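Looking After Cloths, Covers and Mats Around the House

I came to table coverings late in life. For years we ate off the bare wood like sensible people and wiped it down with whatever was hanging over the tap. Then my sister gave us her old dining table, the one with the soft top that dents if you look at it, and I had to learn about cloths in a hurry. What follows is most of what I know, with a few things from readers who have been kind enough to write in over the years.

Choosing a cloth for the job

A cloth for eating on and a cloth for working on want different things. For meals I like cotton with a bit of weight to it, something that can go in a hot wash and come out looking cheerful. For sewing, mending, sorting seeds, polishing and all the other little jobs that end up on the table, I like a plain one in a solid color. Patterns swallow pins. I lost the same snap fastener four times on a flowered cloth one winter before I gave up and bought a plain one.

Mid-tones are the most useful, I find. White shows every crumb and glares under a lamp, and black is a magnet for lint. Blues and greens are easy on the eyes for an afternoon of close work, and both light and dark bits stand out well enough against them.

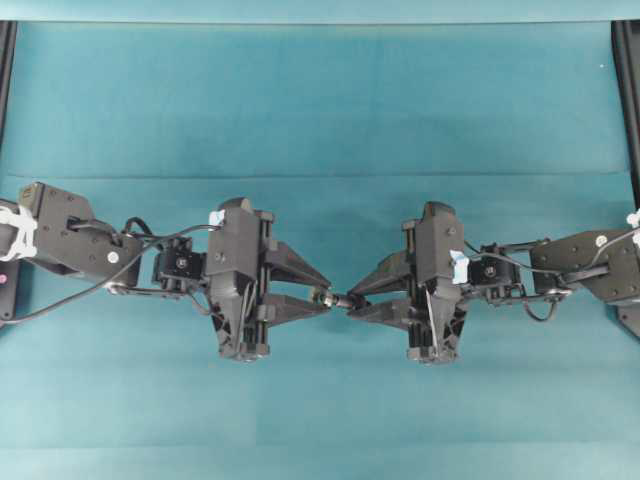 A plain teal-blue cloth as a work surface.

If you are buying fabric off the roll, measure your table and add enough for a drop of a hand's width on every side. More than that and you will catch it with your knees every time you sit down. Wash the fabric before you hem it. I know it is tempting to skip this, and I have skipped it myself, and I now own a very nice cloth that fits a table I do not have.

Keeping it from sliding

The cheapest answer is a piece of rubbery shelf liner underneath, cut a couple of inches smaller than the tabletop so it does not peek out. Pull it up every week or so and let the wood breathe. Some of the older liners will stick to varnish if they are left down through a hot July, and getting the residue off is a miserable job that involves a lot of warm soapy water and patience.

Clips work too, the springy kind meant for picnic tables, although they do get in the way of your elbows. Dilwyn Trevor wrote to tell me that he sews flat curtain weights into the corners of his, which is a lovely idea for a cloth that lives on the table all the time. Take them out before washing! He did not say so, but I tried it and the noise from the machine brought my husband in from the yard.

Getting out spots

Act quickly and be gentle, that is really the whole of it, but I will go on a bit anyway.

Grease: Blot with a paper towel, then cover the spot with cornstarch and leave it alone while you do something else. Brush it off, work in a drop of dish soap with your fingers, and rinse from the back of the cloth so you push the grease out the way it came in.

Candle wax: Put the cloth in the freezer for an hour. Most of the wax will crack off with a dull butter knife. For the rest, lay brown paper over and under and press with a warm iron, moving to a clean bit of paper as each one soaks through.

Tea and coffee: Cool water right away, then a little white vinegar if there is still a shadow. Test the vinegar on a corner first if the color is deep.

Glue: This depends so much on the glue that I hesitate to say anything. White school glue softens in warm water. The hard, clear, instant sort generally does not, and the stronger removers can take the color out with it, so I tend to leave a small spot be and turn the cloth around.

Machine oil: Sewing machines drip a little after oiling, mine does at least, and I keep a folded rag under it overnight. If you do get a spot, treat it just like kitchen grease and keep it out of the dryer until you are sure it is gone. Heat sets it.

Washing and drying

Colored cloths go in cool water, inside out if they have a right and a wrong side, and with other things of the same family. The first two or three washes I do alone, in case the dye runs. Go easy on the fabric softener. It leaves a coating that makes cotton less thirsty, and then your cloth just pushes a spill along to the edge and into your lap.

I hang mine over two lines instead of one so there is no hard crease down the middle. If you only have the one line, fold it over at a different place each time. Take it down while it is still a touch damp and smooth it on the table with your palms. On a good day you will not need the iron at all. (I have not had many good days, but I live in hope.)

Getting rid of wrinkles without an iron

A spray bottle of plain water is nearly as good. Spread the cloth where it is going to be used, mist it lightly, smooth from the middle out, and leave it until it is dry. Do protect the wood with a towel or an old sheet if your table marks easily. Þórarinn Briem, who has given me more good tips than I have had room to print, rolls his cloths around a cardboard tube from the fabric store as soon as they are dry, and says he has not owned an ironing board in years.

The tube trick is good for storage as well. Wrap the tube in a bit of clean tissue first, since plain cardboard can yellow the fabric over time. Stand the rolls upright at the back of a closet, and pin a scrap of paper to each one with the table size on it. You will think you can remember. I certainly thought so.

Mats and pads for the harder jobs

A cloth will catch crumbs and quiet the noise of things being set down, but it will not save your table from a knife, a hot pan or a dropped hammer. For cutting, use a proper mat with some give to it and keep it flat and out of the sun, as the warm ones curl and never quite forgive you. For hot dishes I use cork, two layers glued together. For anything with a hammer in it, go to the garage.

An old wool blanket folded in four makes a very decent pad under a cloth when you are working on something heavy that might scratch, such as a lamp base or a clock. Shake it outside first. Grit is what does the scratching, and it hides in wool better than anywhere.

When a cloth is past its best

Worn cloths usually go in the middle first, where the plates sit, and the edges are still perfectly good. Cut around the thin part and you can get a set of napkins out of most of them, or a pair of tray cloths. The thin part itself makes the softest dust rags you ever had. I zigzag the edges so they do not shed in the wash, and keep them in a shoebox under the sink with the spare sponges.

If the color has gone patchy but the fabric is sound, a packet of dye will bring it back, as long as you go darker than it was. Do the hem thread at the same time in your mind, so to speak: polyester thread will not take most cotton dyes, and you will end up with the old color running all the way around the border. I did that with a yellow cloth I turned navy, and I have grown rather fond of it.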